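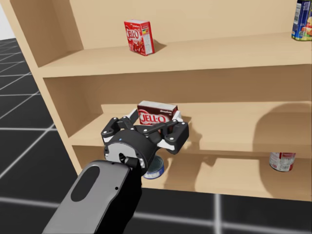 Nilmini Paul says I'm wasting my October, a machine that puts groceries away is ten years off and even then it'll put the eggs under the cans. She said it over the phone while I was eating, so I had no good answer. Have one now, sort of, at 11 at night.

Stocking is the easy chore. Boxes are square. Shelves hold still. If anything in a house can be handed off it's this, way before laundry, way before the dishwasher. Told her so. She said fine, then who wipes the shelf.

Ran Tellenel again after supper. 200 tries in simulation, before that 100 on the old settings. Didn't save the old log, dumb. Must save logs. Also must call Sarkar back about the invoice, 273 dollars and they want it this week.

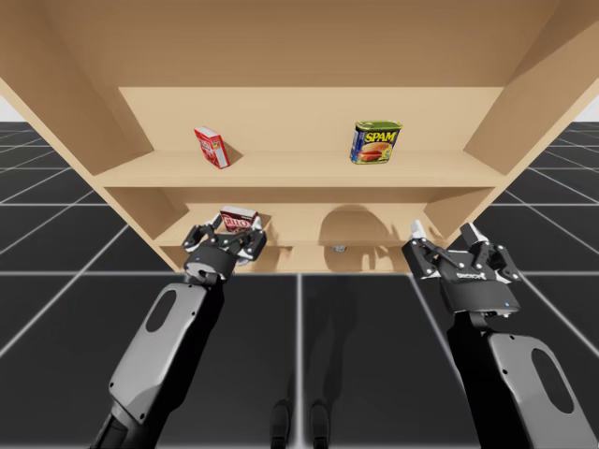
My own pantry is worse than any test, I'll say that. Flour bag open, onions rolling, lids with no jars. Went and stood in front of it for a while with the light on. In the sim there's a can of SPAM upright on the top shelf with loads of bare board beside it, and when did I last have bare board? Never. Everything in mine touches somthing else. So maybe Nilmini is half right, the grabbing isn't the chore, the mess is.

Would I let it near real jars? No. Not yet. Cereal, yes, tommorow if I could.

Bed. Trash goes out by 7, still a person's job.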